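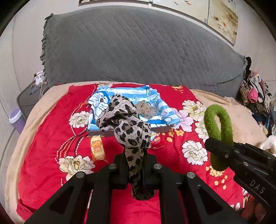
Fig. 1. Leopard-print fabric and a fuzzy green ring, each held in a gripper.

Project Report: Why Did the Nandier Tablet Flop?
Bujar Petkov, 9/18/24

So I picked the Nandier for my consumer tech project mostly because my cousin still has one, and it's a nice little tablet! Great screen, decent battery, and it launched at $481, which was a lot for a brand most people had never heard of (me included).

I read through 391 customer reviews on the Coltbridge store page and sorted them by what people complained about. Price came up plenty, but the big one was apps. The Nandier runs Grerkska, its own operating system, and the store never had a real video app or a bank app. People kept buying it, loving it for a week, and sending it back.

Then in May the company cut the price and it sold like crazy. My guess is that folks will forgive missing apps when the thing is cheap enough. Coltbridge sold 3840 of them before stock ran out, and the planned follow-up with the Vukadinović chip got dropped anyway, which bummed me out.

I had 2 problems with my data. Reviews don't tell you who kept the tablet quietly and was happy, and a bunch of them were just about shipping (I tossed those into "other"). If I did this again I'd survey owners directly, starting with my cousin.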